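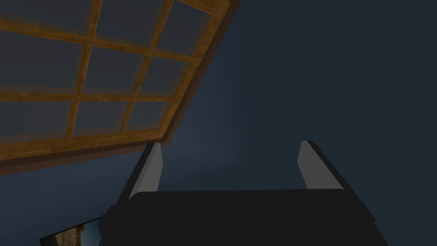 The window at a slant, all nine panes of it.

Embla Engebretsen was going to win the Belircombe marrow race if it killed her, and she was up at five to see to the wheels.

You need to understand about the marrow race! Every August the whole village carves marrows into carts, bungs wheels on them and lets them go from the top of Chapel Hill. There are hardly any rules. Your marrow has to be home-grown, it has to have a name, and it must still be mostly marrow when it gets to the bottom.

Hers was called Quintero, and he was a beauty -- dark green, striped like a tiger and over 17 inches long. She had fed him on cold tea since he was the size of a thumb.

"He's leaning," said her grandad, from the back step.

"He's meant to lean. It's for the corner."

"Ah," said her grandad, and went in to put the eggs on.

There were 12 carts on the line that morning, and the one to beat was Fitby, last year's champion, fat and yellow and polished with butter. Embla's stomach was doing cartwheels. Then the whistle went, and oh, how they flew! Two carts tangled at once and took a third into the nettles. Fitby shot ahead. Quintero wobbled, found his wheels and came rattling after him, faster and faster, seeds spitting out of the back, with Embla pelting down the verge and yelling words she wasn't supposed to know.

At the corner Fitby went straight on, through the hedge and into the duck pond.

Quintero leaned. He leaned and leaned, up on two wheels, then dropped down with a bump and rolled over the line so gently that he stopped against the vicar's shoe.

They ate him that night, stuffed with rice and cheese. Embla had the front end, and then she had seconds.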